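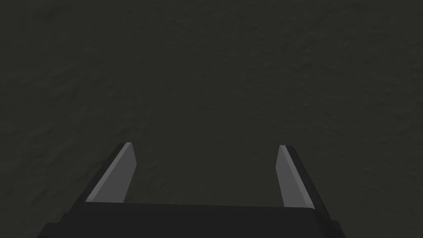

Llevaba desde diciembre prometiendo una comparativa seria entre las pinzas Bremis y Gemach. Las dos son paralelas, de dos dedos, y las dos aparecen en el catálogo con la misma frase: «agarre versátil». Como ninguna de las dos me la ha prestado nadie, la comparativa se hace en simulación, que además sale más barata cuando uno estampa la muñeca contra una pared.

Empecé por la Bremis. El modelo tiene dos dedos lisos, sin almohadillas ni ranuras, y una palma ancha que ocupa una barbaridad de imagen. El fichero que me pasó Bogdan Stoica traía los ejes girados, así que dediqué la primera tarde a descubrir que «adelante» era una cuestión de opinión. Anca Roman me sugirió leer la documentación. Anca siempre ha sido cruel.
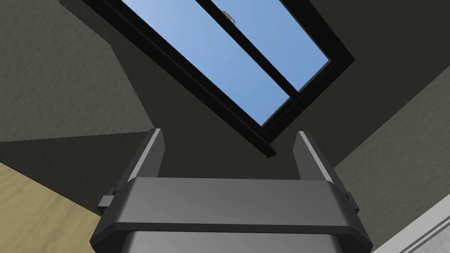

El controlador es el Lellalis, con 3 modos de muñeca. En el modo absoluto, la orientación va donde le pides. En el relativo, va donde le pediste antes más lo que le pides ahora, y los errores se acumulan con una paciencia admirable. El tercero se llama «asistido» y todavía no sé a quién asiste.

Para la cámara de muñeca probé dos posiciones. Con la retrasada se ven los dos dedos enteros y buena parte de la palma, a costa de perder fondo. Con la adelantada ganas fondo y te quedas sin saber si la pinza está abierta. Me quedo con la retrasada.
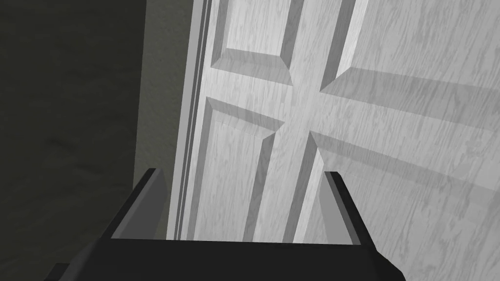

*Pinza abierta frente a la puerta de paneles. Muy cerca, sí.*

En cuanto a números, 978 poses por pinza y casi 63 minutos de cálculo en mi portátil, que durante ese rato hizo también de calefactor. La Gemach cierra más suave; la Bremis respeta mejor la apertura que le mandas. En los giros cerrados empatan, las dos igual de mal, y ahí sospecho del Lellalis.
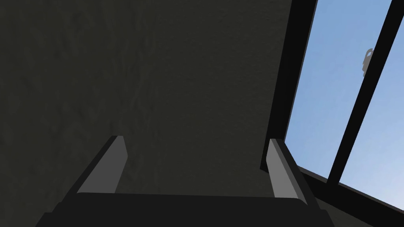
*Otra orientación, con la ventana a la derecha y nada entre los dedos.*

Si tuviera que elegir hoy, Bremis, con el modo absoluto y sin tocar el asistido. Kgomotso Zulu opina lo contrario y tiene 4 gráficas para demostrarlo. Le he pedido los datos y los repasaré el lunes, cuando termine de arreglar los ejes de la Gemach, que también venían girados, pero hacia el otro lado.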